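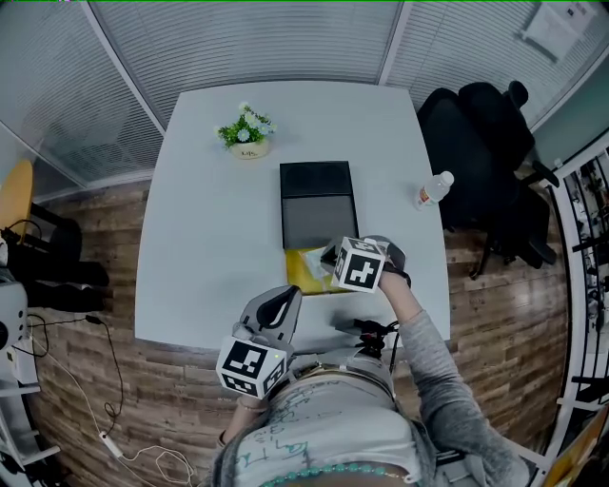

The Pirkia marker drift fault was a tracking failure in the Doltero hand-held gripper kit, used to record tabletop tasks for robot training. It is best known for going unnoticed through 2779 recordings, and it remains a favourite case among people who love a good calibration puzzle!

Each Doltero gripper carries a cube printed with black square patterns, which software reads to work out where the tool is. At the Pirkia site, one batch of replacement cubes had been fitted a quarter turn out. The grippers opened and closed normally and the status light stayed green, so operators had no warning.

The fault surfaced in July, when an arm trained on the data at Foulkes twisted its wrist before every grasp and drove its jaws into the table. It did this 3 times before the emergency stop was pressed. No injuries were recorded.

Remarkably, over 1000 recordings were recovered by rotating the marker data in software – a lovely bit of detective work. Later cubes have a keyed base that fits only one way.

See also: Trutum alignment check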